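January 20, 2021

We lost most of a day to a grip fault, so I'm writing it down while I remember it. The job at Gudstead is simple on paper. The robot picks vegetables from the stand, puts them in a basket, and carries the basket by its handle. Picking was fine. Carrying was the problem.
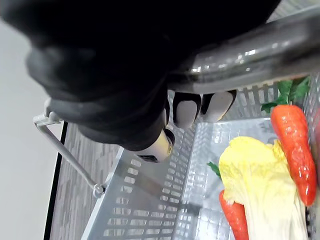
On run 13 the right hand let go early. The log said the grip was holding. Yupin Petchrat was at the stop button and hit it, but the basket was already on the floor. Nothing broke. We put a hold on all carrying until we knew why.

Murray Beaudoin went through the log line by line. The hand reports "closed" when the finger motors stall, and they'll stall on almost anything, including the glove folding up on itself.
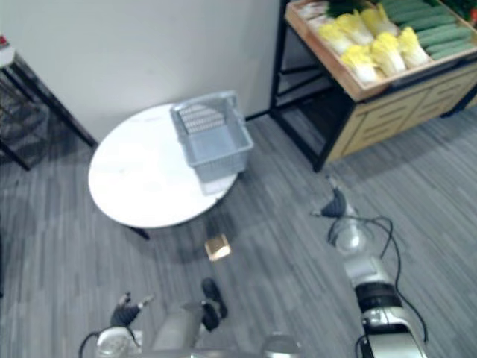 *Basket on the round table, both arms down low.*

I had blamed the table height and spent an hour on that. It made no difference. Then Kamonchanok Hemmin asked what happens if the fingers close on something soft, and we tried it with both hands.

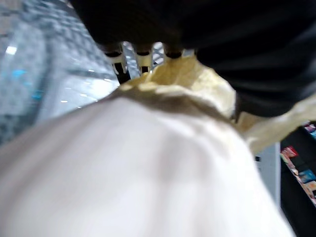 Same result. The software called it a good grip every time, at 100 percent confidence. A number like that should have made me suspicious a lot sooner.

For now the robot has to lift a little, wait 3 seconds, and check the load at the wrist before it moves off. If the load drops, it lowers the basket and stops.
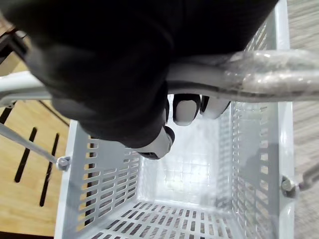
## Still open

- The stall threshold is too low. Murray has a new value to try.
- Plastic film on a handle may slip. Not tested yet.
- Nobody stands within reach during a carry until February.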